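Speaker notes – Credential reuse and the service desk
Stukley Information Security Forum, July 5, 2020

Slide 1. Opening
Welcome attendees and acknowledge the host organisation. State that the session addresses password resets handled by telephone, and that questions will be taken at the close.

Slide 2. Background
The Metard service desk supports 1,798 staff accounts. In the review period it processed 806 reset requests, most of them by phone. Callers were verified by employee number and date of birth – both of which appear on documents that circulate widely within the organisation.
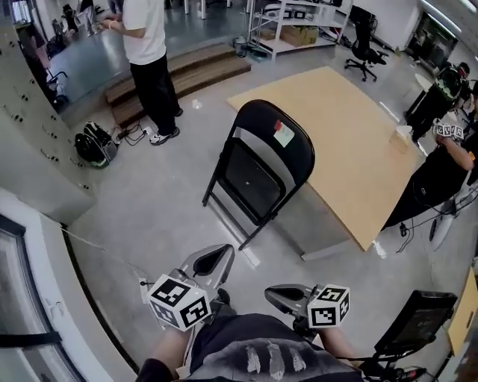 The review team placed 18 test calls using only information available from public profiles and discarded forms. Pause here. Advise the audience that 3 of those calls ended with a temporary password being read aloud to the tester. No individual analyst is to be identified or criticised in discussion; the script was followed correctly on each occasion.

Slide 3. What was changed
Callers are now phoned back on the number held in the personnel record. Where no number is held, the request is referred to the caller's manager. Temporary passwords expire after first use and are no longer given verbally. The Sorkach ticketing system was modified so that a reset cannot be closed until the call-back field has been completed.

If asked about cost: the licence was already in place. Staff time is covered in the written report and should not be estimated from the floor.

Slide 4. Multi-factor enrolment
Explain that resetting a second factor carries the same risk as resetting a password. The Illés office enrolled first and reported delays for employees who had replaced their mobile phones. Emphasise that a spare token should be registered at enrolment.
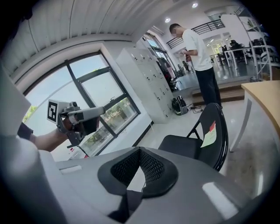 A man in a white T-shirt, head bent, with both hands raised in front of him.

Slide 5. Matters outstanding
Contractor accounts remain outside the call-back procedure. A draft standard is with the legal branch for comment, and its contents are not to be discussed in this session.

Refer attendees to the handout for the revised call script. Open the floor to questions.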